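## 4. Data Collection in the Undergraduate Manipulation Course

### 4.1 Course setting

The demonstrations used in this study were recorded by students enrolled in the second-year manipulation course at Drendano. The course meets twice a week, with an additional open lab on Saturday. Enrollment in the term reported here was 36 students, divided into teams that kept the same members through the end of November. Most students had completed one programming course and had no earlier experience with robot hardware.

Each team was assigned a hand-held gripper with a camera mounted behind the jaws. Students operated the gripper directly, without a robot arm, and the recorded motion was later converted to end-effector trajectories. The arm was used only in the evaluation phase (Section 5). Separating the two phases allowed several teams to record at once, which would not have been possible with the single arm available to the course.

### 4.2 Task set

Teams worked from a shared list of tabletop tasks, adapted from an earlier version of the course by So-ying Lo. The list was ordered by expected difficulty:

1. Approach and retreat. The operator moves the open gripper over the table and returns to the start pose without contact.
2. Single pick. One object is grasped, lifted clear of the surface, and set down.
3. Transfer. The object is moved between two marked regions.
4. Reorientation. The object is set down in a pose different from the one in which it was grasped.

The first task was included for calibration. Because the jaws stay open for the full episode, it provides a clean estimate of the zero-width reading and of the visual tracking error over a surface with low texture. It was also the task students most often skipped on the first attempt. After the second week, the upload script rejected any session that did not begin with an approach-and-retreat episode.

### 4.3 Recording procedure

Students followed a written protocol, referred to in the course as the Tseng sheet after the lab room in which it was first posted. The operator cleared the work area, started the recording, held the gripper still for 3 seconds, performed the task at a steady pace, and held still again before stopping. A second team member watched the operator and entered a pass or fail mark for the episode. A third, where present, reset the objects.

Teams were told to discard an episode if the operator paused to adjust grip, if an object left the work area, or if tracking was lost for any part of the motion. They were not told to discard failed grasps. Failed grasps were labeled and kept in a separate split, which is not used for training in this paper.

Uploads were checked with Arnum, the course's validation tool. Arnum verifies the time alignment of the camera and width streams, flags jumps in the estimated pose, and produces a short report for the team. It does not assess whether the task was performed correctly. That judgment rested on the mark entered by the second team member and on a later review by the teaching staff.

After review, 169 episodes were retained. The distribution over tasks is uneven. Reorientation is underrepresented, mainly as a result of teams running out of lab time, and we report results for it separately.

### 4.4 Hardware condition

The course treated gripper wear as part of the subject matter. Teams kept a log of finger condition, and the log was graded together with the data. This was a change from the previous year, when worn parts were replaced by staff between sessions and students had little reason to examine them.

Inner-face padding was the part of greatest interest. A grasp that depends on contact friction can change when the padding lifts, and a flap that enters the camera view adds an appearance cue unrelated to the task. Both effects are hard to see in a trajectory plot. Students were therefore asked to inspect the fingers in the recorded video as well as by hand. Figure 3 gives a view from the gripper camera in which the layer on the right finger is torn and lifted, with small fragments hanging near its lower end.
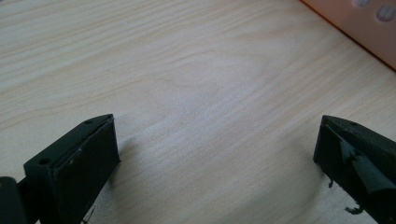 **Figure 3.** Gripper camera view with the jaws open over the table. The covering on the inner face of the right finger is torn.

We did not exclude episodes on the basis of finger condition alone. Each retained episode instead carries a binary padding label, assigned by one member of the teaching staff from the opening still period. An episode is labeled "damaged" if any part of the covering is visibly detached from the finger. Scuffs and dust on the finger body are ignored. The label was withheld from the policy during training and used only to group results.

Two limitations follow from this choice. The label does not express the extent of the damage, so a slightly raised edge and a large flap fall in the same group. It is also assigned once per episode, and any change during the motion is missed. A graded scale was tried in a pilot with one team, but agreement between raters was poor and the scale was dropped.

### 4.5 Preparation for training

Retained episodes were resampled to a common rate and trimmed to remove the still periods, after the padding label had been assigned. Images were resized without cropping. We considered masking the finger region, as is done in the Kostier baseline, but kept it in view so that the policy could use the relative position of finger and object near contact. The effect of masking is examined in Section 5.3.

The train and test partitions were made by team. No team contributes to both.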